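We use cookies to remember your settings and count visits. Accept | Manage

Getting another two years out of an old phone

My phone is four years old and I love it more now than the day I got it! Most of that comes down to small habits and a couple of tools I already had in the kitchen drawer. I've been collecting these tips since May, from readers and friends and my own mistakes, and I finally typed them up. None of it needs special skill. If you can clean a pair of glasses you can do nearly everything on this page.

Clean the charging port first

If your cable has started falling out, or only charges when you hold it at a funny angle, please don't buy a new cable yet. Turn the phone off, take it over to a bright lamp and look into the port. Mine had a plug of gray pocket lint packed in so tight that I thought it was part of the phone. Use a wooden toothpick, shaved a little flatter with a knife, and drag the fluff out from the back corners toward you. Go slowly. Don't use a pin or a paper clip (metal in there can short something or bend the contacts), and don't blow into it, your breath is damp.

When it's clean the plug should click in all the way. I did this for my whole family one evening at the kitchen table and it fixed three phones out of five!

Speaker and earpiece

Muffled calls are usually dirt in the mesh over the earpiece. A soft, dry toothbrush does wonders. Hold the phone with the mesh facing down so the dust drops out, and brush lightly in one direction. Szu-yu Hsu wrote in to say she follows up with a tiny ball of poster putty, pressed on and lifted straight off, and I've been doing it her way ever since. Just don't rub the putty in or you'll be picking it out of the holes all night.

Wiping the screen

Put a little water on a microfiber cloth, never straight on the glass. For greasy fingerprints, a wipe with 70 percent alcohol is fine now and then. Skip window cleaner and vinegar, as they can wear off the slick coating. And wash the cloth itself! A cloth that has lived in the bottom of a bag for a year will only move the grease from one end of the phone to the other. Warm water, a drop of dish soap, no fabric softener, and hang it up to dry.
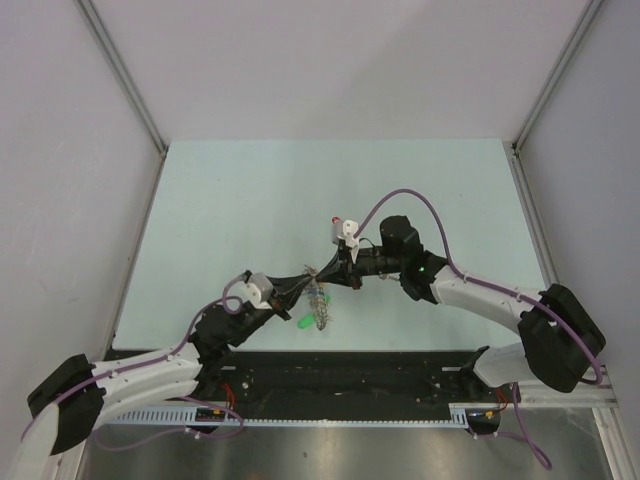

Cases need the same treatment. Silicone ones come off and go in the sink with dish soap. Let the case dry completely before it goes back on, overnight if you can stand it. Grit that gets trapped between the case and the back of the phone works like sandpaper, and I have the scratches to show for it.

Making room

A phone that is nearly full gets slow and grumpy, so this is where I'd spend a rainy afternoon. Start with videos. Sort them by size if your gallery app lets you, and work down from the top. Then go to the chat apps, which love to save every clip anyone sends you. I had 1765 pictures from one family group alone, and I kept 14 of them. (Sorry, Purificación, the sunrise greetings had to go.)

After that, go through your apps and take off anything you haven't opened in 90 days. You can always put it back. Restart the phone when you're done, and copy the photos you care about onto a computer or a memory card while you're at it.

Heat and the battery

Heat is what wears a battery out fastest. A few things that help:

- Take the phone out of a thick case if it gets hot while charging.
- Charge it on a table or a shelf, never under a pillow.
- In the car, keep it off the dashboard. The cup holder is fine.
- Stop playing games while it's plugged in. I know, I know.
- Unplug it somewhere near 80 percent when it's convenient, and don't lose sleep over it when it isn't.

If the back is bulging or the screen is lifting along one side, stop using the phone and don't charge it again. Don't press it flat, and don't try to open it yourself. That's a swollen battery and it belongs at a repair shop. For a plain tired battery, ask what a replacement costs before you give up on the phone. Casimiro Benítez had his swapped at a little counter in Lanbridge and was out the door in 13 minutes, with a phone that lasts till bedtime again!

If it gets wet

Turn it off right away, take off the case, pull the card tray and dry everything you can reach with a towel. Stand it up with the port facing down somewhere airy, and leave it there. Please don't bury it in rice, the dust and starch get into the port and then you're back to the toothpick. A small fan blowing past it is much better. No hair dryer, no oven, no sunny windowsill. Give it a full day at the very least, longer if it went right under.

Cables

Cables die at the neck, right where they meet the plug. Pull on the plug and never on the cord, and coil it in a loose loop the size of a saucer. Hywel Llewellyn slides the spring from an old ballpoint pen over the weak spot, and I tried it on my bedside cable. It looks a bit silly and I'm very fond of it. If you can already see bare wire, though, throw the cable out.

I'm working on a page about old tablets in the kitchen next, so send me your stand ideas, especially if they involve a cookbook holder!

Maite Pastor

27 shares | 6 comments

Contact | Copyright Maite Pastor | Back to top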